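The Working Table: Wood, Wear and the Case for a Bare Surface

Most furniture in an institution is chosen once and then forgotten. Tables are the exception. They are leaned on, dragged, wiped down at the end of the day and blamed when something will not sit level. At the Sokusstead Center for Applied Crafts, where 19 tables serve the teaching rooms and the open workshop, the selection of a tabletop is treated as a matter of policy, reviewed each December along with heating and insurance.

The present policy favors wood throughout. Earlier purchases included coated steel and a pale composite that showed every scratch, and both have been retired to storage duty in the lower corridor. Wood was kept because it can be sanded and oiled on site. A mark that would spoil a coated surface may be worked out of a wooden one in an afternoon, and a mark that cannot be worked out tends to settle into the color over the years.

Color was the subject of longer discussion. The supplier, Vastwood, offers its tops in 7 shades, from near white to almost black. The center chose a medium brown. Very pale tops reflected the overhead lights and tired the eyes, while the darkest shade hid small screws and offcuts of thread. Medium brown gives most parts something to stand out against, whether they are light or dark.

Grain received less attention at the time of ordering and has received a great deal since. Long, straight lines help a user set things square without reaching for a ruler. Where the lines break into a swirl, that help is lost, though many of the center's regular users say they prefer the tops with more figure in them.
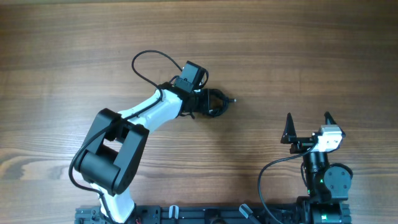 Long grain lines cross a brown wooden tabletop, with a darker, swirling band at lower left.

Equipment at the center is kept to one edge of a table wherever possible. The rule came from the sewing room, where machines once stood in the middle and work had to be passed around them. With fixed items along a single side, the center of the surface stays clear for the task in hand, and cleaning takes one long pass of the cloth. Cables follow the same edge for the same reason.

Maintenance is plain. Tops are dusted daily, wiped with a damp cloth when needed and dried at once. Twice a year each one is lightly sanded along the grain and given a thin coat of Trallano oil, then left overnight. The full round costs the center 300 dollars in materials, a sum that compares well with the 1517 dollars spent on replacing composite tops in the last year they were in general use.

Visitors to the Zalewska Room, where the oldest tables are kept, often ask whether the surfaces should be refinished to match the newer ones. The center has no plans to do so. Those tables remain in daily service from 8 in the morning, and their next coat of oil is due in the spring.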